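Gorkham Open Studios: pre-opening safety checklist for host venues

Walked and commented by Eusebio Huanca, August round

Comments are under each item. Where an item says OK it can stay as it is for opening night. Where it says TO DO it wants sorting before the doors open at 6 p.m. I went round four of the venues with the printed list and a torch, and I have to say I had a marvellous time doing it. Three years ago half of Makholm Street had boards over the windows, and now I need a second sheet of paper to fit all the hosts on!

Venues on this sheet: the Makholm Street galleries, the old Valdovinos shoe shop, the Clavulico yard, and the upstairs studios on Gorkham Row.

SECTION 1. GETTING IN AND GETTING OUT

1.1 Main entrance opens fully and stays open
OK at all four. The Valdovinos door used to stick on the mat, and somebody has planed the bottom of it. Lovely job.

1.2 Second way out, unlocked and signed
Makholm Street: OK. Gorkham Row: OK. Valdovinos: TO DO. The back door has a bolt at the top that I could only just reach, and I'm not short. Please have it drawn back and taped open for the whole evening. Clavulico yard: OK, both gates.

1.3 Numbers agreed and written up by the door
We are working to 200 people at any one time in the Clavulico yard. The sign says 289, left over from when the stage wasn't there. TO DO: new sign. Please make it a big one, in thick pen. Clickers for the door stewards are in the blue box.

1.4 Routes clear to full width
Makholm Street: TO DO in the second room. The plinths look terrific in a zigzag and I do see what the artist is after, but a wheelchair won't get through the third gap. Move plinth four back against the wall and you keep the zigzag and the gap as well. I tried it with the artist there and we both liked it better.

1.5 Steps and changes in level marked
Gorkham Row: OK, fresh white strip on every stair edge. Valdovinos: one step down into the stockroom, marked, but the tape has lifted at one end. TO DO, two-minute job.

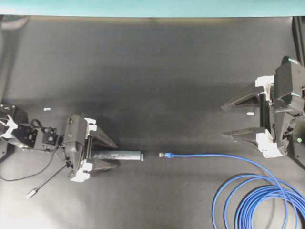
1.6 Pavement outside
I'm adding this one to the list for good. Last summer the queue at Makholm Street went round the corner and into the road, and it was wonderful to see that many people on a street where you used to hear your own footsteps, but they can't be standing in the road. TO DO: queue to run left from the door, towards the bakery, with a steward at the far end. The bakery is staying open late and is delighted.

SECTION 2. HANGING AND STANDING WORK

2.1 Wall-hung pieces on two fixings
Makholm Street: OK, checked every one. Gorkham Row: OK apart from the long textile in studio three, which is on one hook and a good deal of hope. TO DO. A batten along the top would do it.

2.2 Freestanding pieces don't rock
Give each one a gentle push at shoulder height, with the artist's blessing. Valdovinos: the stacked-chair piece is screwed through at every joint and didn't budge. What a thing it is, by the way, go and see it from the street after dark. Clavulico yard: the tall painted figures are weighted with sand and passed, but check again if it's windy.

2.3 Overhead pieces
Gorkham Row: paper birds over the stairwell. OK. They weigh next to nothing and each has its own line. Clavulico yard: the banner between the two lamp brackets. TO DO. I'd like a second cord at each corner.

2.4 Sharp edges and splinters below waist height
Think of a four-year-old running. Makholm Street: TO DO, the cut tin flowers by the window. Either raise them or put the low bench in front.

2.5 Glass
Valdovinos: the shop window has a crack in the bottom right corner. It has been looked at and filmed over on the inside. OK for now, but no leaning work against it, and keep the window seat free of people.

SECTION 3. POWER, LIGHT AND HEAT

3.1 Cables off the floor or under covers
Makholm Street: OK. Gorkham Row: OK. Clavulico yard: TO DO. The run from the kitchen to the stage crosses the main path. There are spare rubber ramps in the Makholm Street cupboard, so please borrow those before buying any.

3.2 No extension lead plugged into another
Valdovinos: found two. TO DO. One long lead will reach, I measured it.

3.3 Lamps clear of paper, cloth and foam
Gorkham Row: one clip lamp in studio five is a hand's width from a curtain. TO DO. Point it at the ceiling. It gives a softer light on the drawings too.

3.4 Emergency lighting tested
All four tested with the mains off. All four came on, and the Makholm Street ones stayed on for the full test. I was so pleased I told a man walking his dog.

3.5 Heaters
None in use. If the evening turns cold in the yard, blankets are in the chest by the stage. No gas heaters under the awning, please. 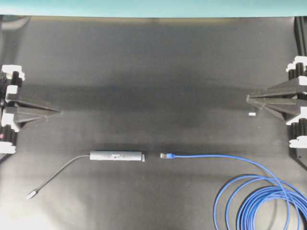

Work surface, with the two grippers at left and right.

SECTION 4. WORKSHOPS AND MAKING TABLES

4.1 Tables steady, with brakes on where there are wheels
Makholm Street: OK. Clavulico yard: the printmaking table is on cobbles and wobbles. TO DO, wedges under two legs.

4.2 Blades counted out and counted in
Gorkham Row has a brilliant system for the lino cutting, with a painted outline on the board for every tool so you can see at a glance if one is missing. Could the other venues copy this? I'd love to see it everywhere by next year.

4.3 Paints, inks and glues suitable for children
OK. All water-based. White spirit at Gorkham Row is in the locked metal cupboard, and the key is with the studio lead.

4.4 Hand-washing within reach
Clavulico yard: TO DO. The tap works but there's no soap, and no bin for the towels.

4.5 An adult at every table
Rota seen. There's a gap from 7.30 to 8 p.m. at the clay table. TO DO. I'm happy to fill it if nobody else wants to, and I'm rather hoping they don't.

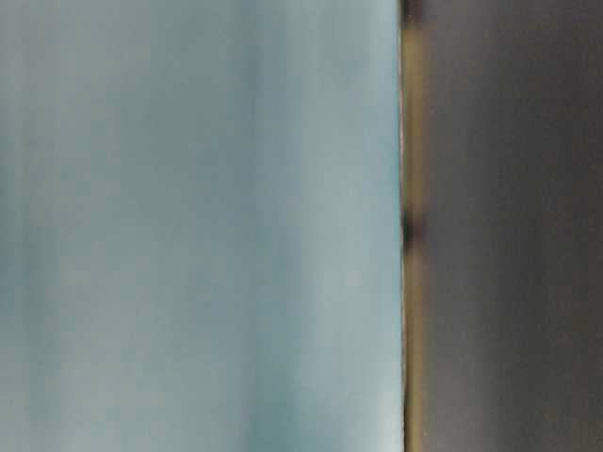 SECTION 5. PEOPLE AND FIRST AID

5.1 First aider named and on site
Makholm Street and Gorkham Row: OK, names on the door. Valdovinos and Clavulico yard are sharing one first aider. That's fine as they back on to each other, but the name needs to be up in both. TO DO.

5.2 First aid boxes full and in date
Valdovinos: plasters missing, eyewash out of date. TO DO. The rest OK.

5.3 Extinguishers in place and in date
All OK. At the Clavulico yard one had been used to hold a gate open. It's back on its bracket and there's now a brick for the gate.

5.4 Stewards briefed
Briefing is at 5 p.m. in the yard. Please come even if you did it last year, the queue plan and the yard numbers are both new. We had 2,000 visitors over the whole run last time and most of them asked a steward something, usually where the toilets were or who painted the shutters. The answers to both are on the back of the lanyard.

5.5 Lost children point
Makholm Street, front desk. OK. Crayons supplied.

5.6 Quiet space
New this year and I'm thrilled about it. Gorkham Row, ground floor, the little room with the green door. Low light, four chairs, no music. TO DO: sign on the outside of the door so that people know it's for them.

SECTION 6. CLOSING UP

6.1 Last visitors out by 10 p.m.
Stewards to walk each venue from the back to the front, toilets included.

6.2 Lamps, projectors and kettles off at the wall
Valdovinos: the projector switch is behind the curtain, on the left as you face it. It took me ages to find.

6.3 Doors and gates locked, bolts back on
Remember the top bolt at Valdovinos. Untape it first.

6.4 Anything broken, tripped over or nearly tripped over
Write it on the sheet the same night, however small. Last year's note about the loose paving slab is the reason there's now a flat one.

GENERAL COMMENTS

I've been doing this round since the first year and it has never been in such good shape. Nearly every TO DO on the list can be done with tape, a screwdriver or a walk to the cupboard. The two I'd put at the top are the Valdovinos back door and the numbers sign in the yard, then the cable ramps.

Thank you to everybody who stopped hanging pictures to hold a ladder or find me a key, and to the potters for the tea. I still have one of your mugs and will bring it to the briefing.

Second walk-round at 4 p.m. on opening day, starting at Makholm Street. If your TO DOs are finished before then, initial them on the copy by your door.

E. Huanca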